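How to book and plan a regional tasting menu for a group

Tasting menus built around one region are back on hotel and restaurant calendars this autumn. They take more planning than an ordinary dinner, mostly because the kitchen buys for each table in advance.

1. Ring the restaurant, don't just use the online form. Ask how long the menu runs and whether the dishes change midweek. At Figueiredo the September menu swapped two courses halfway through.

2. Send dietary needs in one message, at least 5 days ahead. List each guest on a separate line. Nuts, shellfish and gluten should come first, then dislikes.

3. Check the price per head and what it covers. Drislow charges £66 with bread and water included – wine is extra. Service is often added for larger tables, so ask about that too.

4. Allow about 18 minutes per course. A seven-course menu will take a little over two hours.

5. Agree on drinks before you sit down. One bottle between three is enough for most tables if there is a welcome drink.

6. Eat a light lunch. Rice and lentil dishes tend to arrive late in the meal and they are filling.

7. Confirm numbers the day before. Most places will take off one cover without charge, but not more.

If you want to take leftovers home, say so before the plates are cleared.

Filed under: Eating Out, Food Festivals, How To
14 shares | 2 comments

gasier
Cloltska wanted a deposit for our table of eight. Worth adding to step 3.

plumjam
Does the menu length include coffee? Ours dragged on after pudding.

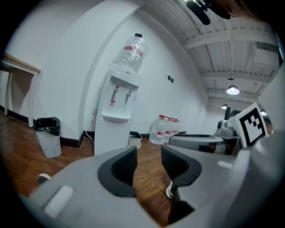
White walls and a reddish-brown wooden floor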